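4. Setting up a conflict watch file

Use a watch file to follow one dispute between states, or between a state and an armed group, over a long period. Each file holds source items (speeches, communiqués, press reports, court filings) and the claims your analysts draw from them. You need Editor rights in Stivden to create one.

4.1 Create the file

1. Open the Files tab and select New Watch File.
2. Enter a title. Name the dispute, and leave out any party's preferred label for it. "Ruddale border talks" is fine. "Ruddale aggression" will be sent back at review.
3. Under Parties, add each government, alliance or armed group involved. Start typing and pick from the list where you can. Parties typed by hand do not link to other files.
4. Set the start date. Items dated earlier go into the Background folder and do not count toward the timeline.
5. Select Save. The file gets a number, for example 419. Use this number in all exports and correspondence.

Note: A party can have more than one name in use. Add the others under Also Known As. Do not create a second entry.

4.2 Add sources

1. In the open file, select Add Source.
2. Paste the text or upload a PDF. The upload limit is 8 MB per item.
3. Choose a source type. Use Official for statements issued by a government or its ministries, Party for statements by non-state groups, and Press for everything else.
4. Fill in the original language. If you are working from a translation, enter the translator or agency in the next field.
5. Check the date. Stivden reads it from the text and often picks the date of the event in place of the date of publication.

Caution: Deleting a source also deletes every claim tied to it. Use Archive if you only want it off the timeline.
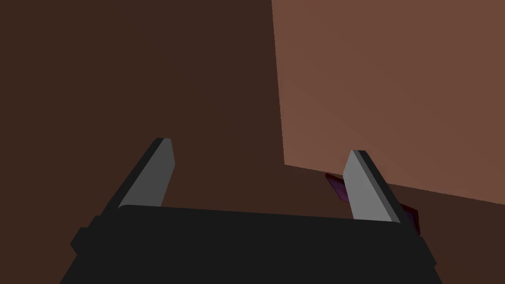
Sources sent in by e-mail arrive in the Inbox with no type set. They stay out of the timeline until an editor assigns one.

4.3 Record claims

1. Highlight the sentence that makes the claim and select Mark Claim.
2. Choose who is making it. When a newspaper quotes a minister, the claim belongs to the minister.
3. Set the status to Open, Supported, Disputed or Withdrawn. New claims start as Open.
4. To change the status, attach at least two other sources. A second report that relies on the first does not count – link it as Repeats.

Blame for an attack is always its own claim. Keep it separate from the claim that the attack took place, even if both are in one sentence. In the Friesen training file, source 337 shows how to split them.

4.4 Assign a reviewer

1. Go to File Settings, then Review.
2. Pick a reviewer who has not added sources to the file. Stivden will block the choice otherwise.
3. Set how often the file is reviewed. Monthly suits most files. Use Daily during active fighting or in the run-up to a summit.

If no reviewer is available, write to Ravinder Després at the Wutcombe desk and give the file number.

Note: Error 863 means the reviewer's account has lapsed. Renew it under Users, then assign the person again.

Last updated: November

Related topics
Merging two watch files
Working with translated speeches
Exporting a timeline for a briefing
Sanctions lists and party entries
User roles and rights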